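本网站使用 Cookie 以改善浏览体验。继续浏览即表示同意。 [接受] [了解更多]

Granetti 衣物整理 常见问题
T恤、薄料、抹布类 怎么摊怎么叠
最后更新 03/02/2018

先说一句。这页是赶着补的，邮件里重复问的都放这儿了，顺序有点乱，用浏览器查找功能搜关键词最快。找不到的再写信。

薄T恤叠完第二天就散，怎么回事

多半是摊的时候没摊平。薄针织料软，底下窝着一道褶，上面看不出来，叠起来里头是鼓的，往抽屉一塞就散了。重新摊，从中间往两边抹，手掌抹，别用手指尖去扯。领口留到最后弄。

还有一种情况，叠太小了。薄T恤叠到手掌大是好看，撑不住。叠成三折就够。

一定要用桌子吗，床上行不行

能用桌子就用桌子。床太软，抹一下陷一下，抹不平的。地板可以，先擦干净，膝盖下面垫点东西。
餐桌、书桌、熨衣板上面铺一块硬板，都行。台面要光，木头有毛刺的会勾线，尤其是竹节纱那种。

桌子要多大

成人T恤，深度有67厘米就够用了，再浅的话下摆会挂出去。挂出去一点不要紧，挂多了会把整件往下拽，你刚抹平的地方又皱了。
小桌子也有办法：先对折再上桌，等于只摊半件。

白色台面是不是更好

看个人。白台面上摊浅色衣服，边缘不太好认，但脏东西看得清楚，头发、线头一眼就见到。深色台面反过来。我们培训用的两种都有。如果你主要叠浅黄浅绿这类颜色，白的完全够用，能看出边在哪。
玻璃台面不推荐，滑。

从哪边开始折

默认顺序：

正面朝下，领口离自己远
两只袖子往里收
左边三分之一折过来
右边三分之一折过来
下摆往上，两折或三折
翻面

左撇子可以先右后左，没区别。有人问能不能正面朝上，能，叠出来印花在里面而已。

领口朝哪边也有人吵。朝外朝里随便，只要同一个抽屉一致。不然找的时候很烦

折过来的那一层老是歪

先别急着压。对折的那层放下去以后，看折线跟下面那层的侧缝平不平行。歪了就拎起来重放，拎两个点，一只手拎一角，不要只捏一处往回拖。只捏一处的话，捏的地方会攒成一小把，旁边全是放射状的褶。

这条问的人最多，多写几句。捏布的时候捏边，捏缝线的地方最好，缝线有筋骨，不容易变形。捏在布面中间也能拎，但是薄料会拉出一个尖来，放下去还得再抹一遍。弹力大的料子（带氨纶的）更明显。手上涂了护手霜的先擦擦，滑得很，捏不住，越捏越紧。

折线下面有一道长长的阴影是什么

上层没贴实。里面空着，光一照就是一道暗线。用手掌侧面从一头推到另一头，推一次就行，推太多次上层会往前跑，边就对不齐了。
如果推完还有，掀开看看，有可能袖子在里面窝成一团了。

鼓起来一小块，按下去又起来

三种可能：布料下面有气；下面压着标签或者袖口；料子本身洗完没抖开，记住了那个褶。
第一种掀一下边就好。第二种伸手进去理。第三种要喷一点水，或者用 Vavix 那个抚平喷雾，距离远一点喷，等半分钟再抹。喷雾不要喷真丝，瓶身上写了，但总有人没看。

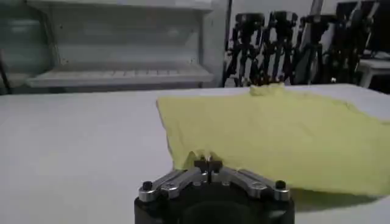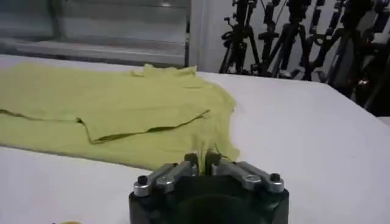
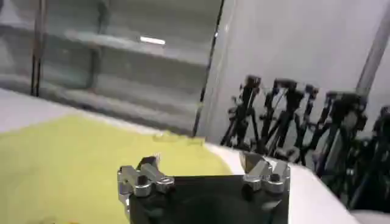

白台面上摊着的偏黄薄料子；第二张里有一大片已经翻折过来，叠在下层上面。

抹布和薄毛巾也照T恤那样叠？

简单多了。对折再对折。带点绒的料子摩擦力大，叠起来不怎么滑，可以叠得厚一点，竖着放。
边缘毛了、不齐了，就别按边对，按中线对。眼睛估一条中线，两边往中间收，毛边藏在里面。
抹布跟衣服分开放，这个不用解释吧

T恤剪开当抹布可以吗

可以，纯棉的最好。剪之前把领口和下摆的厚缝去掉，剩下的就是平整的料子。一件成人T恤剪四到六块。印花那片不吸水，扔掉或者留着包鞋。
化纤的别剪，擦不干净，一路水印。

荧光黄、黄绿色的衣服会不会染到别的

第一次洗单独洗。黄绿色系掉色不算厉害，倒是容易被别的颜色染，跟深蓝牛仔一起洗一次就发灰发暗，救不太回来。
浅黄色放久了领口会显旧，跟洗没洗干净也有关系，汗渍在浅黄上先看不出来，过一季全出来了。收之前对着窗户看看领口和腋下。

洗完没干透能不能先叠

不能。摸着凉凉的就是没干透。叠起来里面那层会有味道。
急的话，搭椅背上，开风扇，过会儿翻个面再来。

要不要先熨

日常穿的不用。叠得平，压一晚上自己就顺了。要送人的、拍照的熨一下，熨完等它凉了再叠，热的时候叠会压出死折，比没熨还难看。

叠衣板有用吗，买不买

Trultinex 叠衣板我们课上用，三片式的那种。好处是每件一样宽，抽屉里整齐。缺点是占地方，还有厚卫衣放不下，会从两边溢出来。
家里一周叠不了十件的，不用买，拿一本大开本杂志垫中间，折完抽出来，效果差不多。抽的时候慢一点，抽快了里层跟着一起出来。

叠衣板折出来中间有一道印

板太窄或者衣服太厚。换宽一号的。或者只在收袖子那一步用板，后面用手。

一叠衣服放几件合适

看抽屉高度。竖着放的话不用想这个，塞到有点松、能插进一只手就停。塞满了拿一件带出三件，白叠。
平着摞，薄T恤摞到十件上下，再多底下的就不会再穿了，大家都一样。

收纳盒尺寸怎么选

卖得最多的是 Martens 的 117 号盒，放成人T恤，竖放正好一排。115 号矮一点，放童装、抹布、手帕。两个号的盖子不通用！退换货一半都是因为这个，下单前看清楚再点。
盒子先量抽屉内径，别量外面的面板。量三个地方，前中后，老抽屉经常前后不一样宽。

盒子有味道

新的都有一点。敞开放两天。急用就里面擦一遍，晾干，垫一张白纸。报纸不要，油墨会上衣服，浅色的一沾一个准。

玻璃门的柜子放叠好的衣服可以吗

可以，两件事要注意。一是晒，靠窗的玻璃柜，朝外那道折边会先退色，过一个夏天抽出来是一条白杠。拿块布挡一下，或者过阵子调换一下前后。二是看得见，所以要叠得一致，颜色按深浅排会省心一点。
柜子里灯别常开。

叠衣服的台子放哪里好

离衣柜近，离晾衣服的地方也近，两头不能兼顾就选离衣柜近的。台子后面最好留点空，布料摊大了会过界，碰到墙边的架子、杆子之类又得重新理。灯要在头顶偏前，灯在背后自己的影子盖住台面，褶子看不清。

晾衣架上收下来直接叠好还是先堆着

直接叠。堆着堆着就成了椅子上的那一堆。
真没时间就平摊着摞，一件一件摊开摞上去，不用折。回头再叠的时候至少没有新褶。搭在椅背上也行，别卷，别塞篮子里。

衣服翻面的还是正面的叠

洗的时候翻面，叠之前翻回来。翻袖子的时候伸手进去抓住袖口往外带，一次就出来。从外面一点点推的那种，推完整个袖子都是皱的。
家里有人坚持不翻的，那就放他自己抽屉里，随他。

领口松了叠起来不好看

领口往后叠一小道，藏在背面。或者整件卷起来放。松了的领口叠在最上面一定会荷叶边一样翘着，按不平的，按平了也会再翘。热水烫一下螺纹能收一点，收不了太多。

袖口那里一圈皱皱的是坏了吗

不一定。有些款是包边的时候拉着车的线，本来就起皱。新的就有，那是款式。洗了几次才有的，可能是缝线缩了布没缩，熨斗蒸汽悬空喷一喷，再用手轻轻拉。不要硬拉，线会断

小孩能学吗

能。五六岁开始，先叠抹布和方巾，再叠自己的T恤。不要求对齐。给一块平的台面，高度到肚子的位置。站小凳子上叠容易累，不如坐地上。
第一周叠成什么样都收进去，别当面重叠。

旅行装箱怎么叠

卷。下摆翻出来一道，从领口往下卷，卷到底把翻出来那道套回去。路上不散。
缺点是到了地方都是横褶，挂浴室里蒸一会儿。正式一点的衣服还是平叠，摆最上层。

为什么我照着做还是要叠很久

刚开始都慢。多数时间花在摊，不在折。摊好了后面很快。可以先把所有衣服都摊一遍摞起来，再一件件折，比摊一件折一件省手。
还有就是别同时看手机。

你们上门整理包不包叠

包。叠、分类、装盒都算在里面。衣物以外的（被子、窗帘、鞋）另算。
上一季统计过，一户人家最多的一次叠了 817 件，两天。那户大部分是童装，家里有双胞胎，衣服什么都是双份。正常家庭没那么多，半天到一天。

上门之前我要准备什么

一张空台面。餐桌清出来就行。
洗过的衣服，干的。脏的我们不叠，也不代洗。
不要的袋子自己先准备两个，大的。
宠物关一下，猫尤其爱躺刚摊平的那件上面。

课程在哪里报，三月还有吗

三月的基础班还有位子，在网站课程那一栏选。上课带三件自己的衣服来，一件T恤一件衬衫一件随便什么。别带全新没洗过的，有浆，跟平时手感不一样，学了回去对不上。
改期提前两天讲。当天改的不退，可以转给别人。

课上发的那块练习布能带走吗

能。洗了再用，机洗轻柔档。不要烘，会缩，缩了就不方了。

叠法图可以打印吗

可以，自己用随便打。用来上课卖钱的请先写信问一声。
打印选横版，竖版会把第五步切掉，这个我们知道，还没改。

买的喷雾漏了 / 盒子碎了

拍照发邮件，附订单号。七天之内。包装先别扔。一般两个工作日回，周末不回。
喷雾漏到衣服上不用慌，清水过一遍就好，浅色的早点过。

还是没找到我的问题

写信，标题写清楚是叠法、产品还是上门，三个收件箱不一样，写错了要转来转去。有照片就附照片，把衣服摊开拍，团着拍看不出哪里有问题。

相关内容
衬衫领子怎么放才不压扁
Martens 收纳盒尺寸对照表
Trultinex 叠衣板：清洁与存放
浅色衣物换季前检查清单
抹布多久换一次
Vavix 抚平喷雾适用面料
上门整理服务范围与收费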